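About Feltska

Feltska writes the house rules for people who collect household chore recordings with hand-held grippers. We are a small office with a large binder. Our clients send operators into ordinary homes to fold, stack, wipe and put away, and we tell those operators, at some length, how to behave while they do it.

The company was started by Akosua Abubakari and Bleddyn Price, who had both spent time at Mendoza reviewing recordings of other people's kitchens. They kept finding the same trouble. One operator folded towels in thirds, another in halves, a third had private views on towels altogether, and the written guidance said "fold neatly." Akosua wrote a page explaining what neatly meant. Bleddyn disagreed with it in the margins. That page, margins included, is the ancestor of everything we sell.

Our main product is the Brurico Home Practice Guide, now in its third edition. It covers consent, safety, handling and tidiness, and it has a chapter on bedding that is longer than we planned.

Bedding is where good intentions go to get creased. A plate is the same shape when you put it down as when you picked it up. A blanket makes no such promise. The guide asks operators to settle the starting state before they record, to keep both grippers in view during a fold, and to stop if the fabric catches in a pivot. It also says to leave the household's pillows in whatever order the household likes them, however strongly the operator feels.

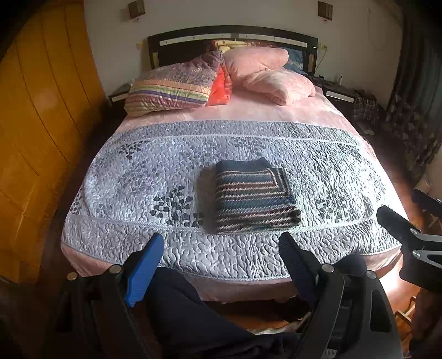
Bare floors get their own section as well. Cords are to be noted before work begins, rugs are to be checked for sliding corners, and an operator who kneels must know what is behind them before getting up. We added that last one after Bleddyn met a floor lamp.

A few rules people ask us about most often:

The resident can end a session at any time and does not have to say why.

Medicines, mail and family photographs are left where they are and kept out of the recording where possible. If they can't be kept out, the recording goes to review before anyone else sees it.

A failed attempt is kept and marked as failed. Deleting it is the one thing that will get you a phone call from Mariama.

Nothing is "basically fine." Write down what happened.

Mariama Tsikata runs audits. She visits each client twice a year and reads every incident note, including the ones that say "none." Itsuki Mizuno edits the guide and has removed over 3 hundred uses of the word "appropriate." Nana Agbenyega trains new operators at our practice flat, where the fitted sheet is saved for the afternoon of day two.

We work with collection teams of any size, and with Udex we run an open reading group on draft rules each June. Bring a pencil. Disagreement in the margins is still how most of our pages get better.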